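Breakfast Habits and Morning Attendance Among First-Year Residential Students
Student Project Report
Department of Public Health, Davosley College

1. Background

First-year students living in college housing are required to purchase a meal plan, yet staff in the dining hall at Motell House have long observed that the breakfast period is the least used of the day. The hall opens at 7:15 a.m. and closes its hot line at 9:00 a.m. Many first-year sections begin at 8:30 a.m., and the walk from the residence to the main teaching building takes students past no other place where food is sold.

This project examined how often first-year residents eat breakfast, where they eat it, and whether those who eat before class report better attendance at morning sections. It was carried out over one semester as part of the course in community nutrition. The project received approval from the course instructor and followed the department's rules on student surveys.

2. Method

A written questionnaire was sent to all 560 residents of Motell House and the adjoining Vītola Hall in October. It asked about meals on the previous school day, usual wake time, first class of the day, and the number of morning sections missed since the start of the semester. Responses were collected through the Stedico survey system and stored without names or student numbers. A total of 433 completed forms were received.

A smaller group of 100 respondents agreed to keep a food diary for 6 school days in November. Diary keepers recorded the time of each meal, the main items eaten, and whether the meal was taken in the dining hall, in a floor kitchen, or while walking to class. No payment was offered for taking part.

3. Findings

Most respondents described breakfast as a meal they intended to eat and often did not. The reason given most frequently was lack of time, followed by lack of appetite early in the day. Cost was seldom mentioned, as the meal plan is paid in advance. Students whose first class began at 8:30 a.m. were the least likely to visit the dining hall and the most likely to eat in the floor kitchens. Bread, cereal, and fruit made up the larger part of what was eaten there.

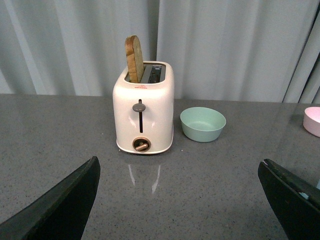 Did students who ate breakfast attend more of their morning sections?

Students who reported eating before class also reported fewer missed sections, but the survey cannot show that one caused the other. Wake time was closely tied to both answers, and students who rose early had more time to eat and to reach class.

The diaries gave a more detailed account than the questionnaire. Several students who had described themselves as regular breakfast eaters recorded only coffee on two or more mornings. Others who had answered that they skipped the meal recorded a snack between sections, which they had not thought of as breakfast. The wording of the question is therefore likely to have affected the survey results.

4. Limits of the Study

All attendance figures were reported by the students themselves and were not compared with class records. The diary group was made up of students who chose to take part, and their habits may differ from those of other residents. Both residences are close to the dining hall, and the findings should not be applied to students who commute.

5. Recommendations

The project group recommends that Dining Services test a bagged breakfast that may be ordered the evening before and picked up at the front desk of each residence from 7:00 a.m. It is further recommended that any future survey define breakfast as food eaten before a stated hour, and that attendance be taken from section records with student consent. A copy of the questionnaire and the blank diary form are held by the department office.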